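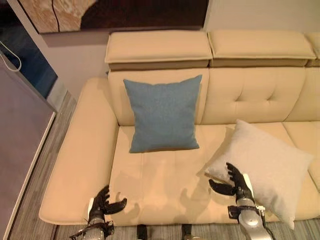

the couch, with the blue and gray pillows on it

pinport_pam
Posted March 7, 2024

ok need opinions fast. Cream leather sofa, the kind with the boxy headrests on top. Two pillows so far, blue one and the big fuzzy gray one. Keep both? Gray keeps sliding down the seat, driving me nuts. Have 3 more in the closet, all rust colored.

levden18
Keep the blue. Lose the gray — too big, hides that quilted part of the back and thats the best part of the couch.

Grurow
disagree. gray is what makes it look like somebody sits there. Blue alone on that much cream = dentist waiting room

levden18
lol fine but it slides. Slick leather + fuzzy pillow, never stays put. I had one on mine for 8 months, picked it up off the floor every night

pinport_pam
yes!! every night. tried a throw under it, looked like a dog bed

mrs_grinberga
Grippy shelf liner, cut a square, tuck it behind. Check that it won't mark the leather first tho, some of them stick in summer.

Grurow
or just wedge it in the corner by the armrest and put blue in front. Big one in back, small in front, done

levden18
still says lose it. And no rust, please

pinport_pam
rust stays in closet. Trying the corner thing tonite, will get liner tomorow if it falls again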